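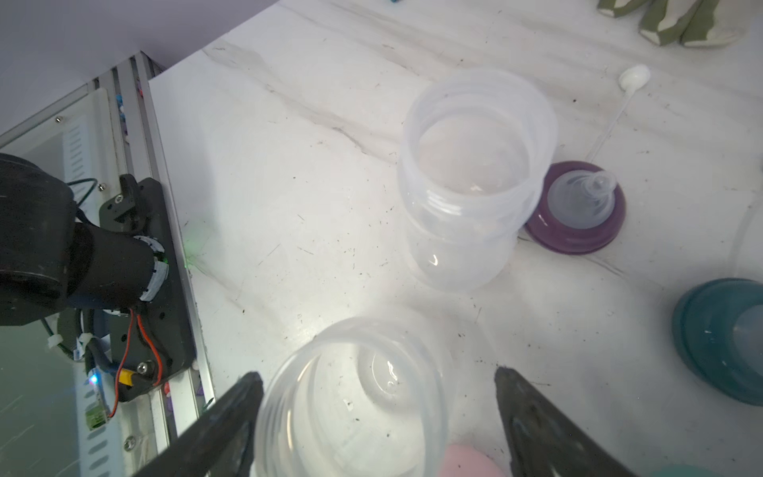
Şükran Tekin wrote to me after the last talk that she can put a bottle together in her sleep, but ask her where the straw has got to and she could weep. I'd like to begin with that, because I expect a good many of you are nodding.

(Pause, let them settle. Say thank you to Ledesma for the hall and the tea.)

So, bottles. My own four years of running the Prunby parents' morning have taught me that it's the little bits that wear people down. A bottle body stays where you put it. Collars wander, and teats wander with them, and a straw with a weighted end will get itself under the toaster given half a chance. My habit is to lay everything out on the table before I put any of it away, with each teat fitted in its collar, purple with purple and teal with teal if you're lucky enough to have colours. It takes me 3 minutes and I do it with the radio on.

(Ask: who keeps theirs in a drawer? Who has given up and uses the washing-up bowl? Wait for the laugh, there is always one.) 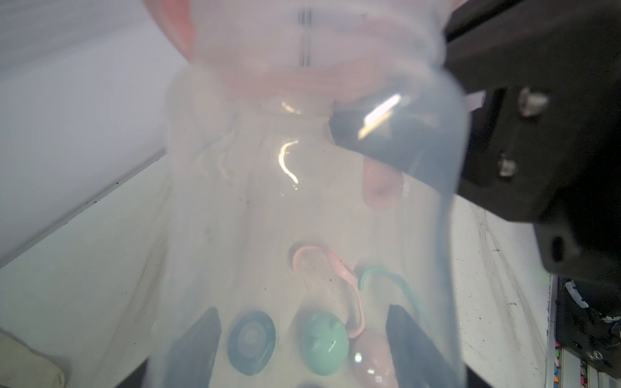
Photo: Gonzalo Tejada

Next, bags. I was very much against them for years, I'll own up to that! What changed my mind was a see-through one. Even when the plastic is cloudy and creased you can pick out something pink or a bit of teal near the bottom, and that's often all you need when you're hunting with one hand and holding a baby in the other. Do make sure everything is properly dry first, and leave the top open for a while if you're unsure.

(If running late, skip to the shelf. Questions start at 25 past.)

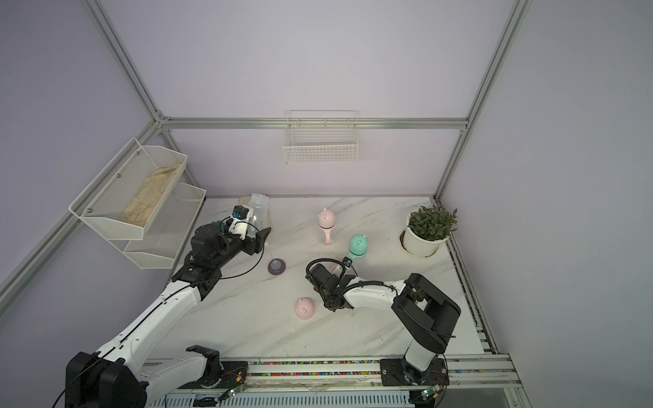 Where it all lives is the part I get asked about most, and I'm afraid my answer is rather dull: off the table, and somewhere you can see into. I used a cupboard for ages and lost things at the back of it. White wire mesh on the wall suits me far better, like the two-tier shelf on the left with the folded beige cloth in the top. I'd give the cloths a tier of their own and keep the other for bottle parts. The clear bottles can stand upright at the back of the table until you've got a hand free.

(Hand round the spare collars. Purificación Sotomayor has 2 boxes by the door, please take some home.)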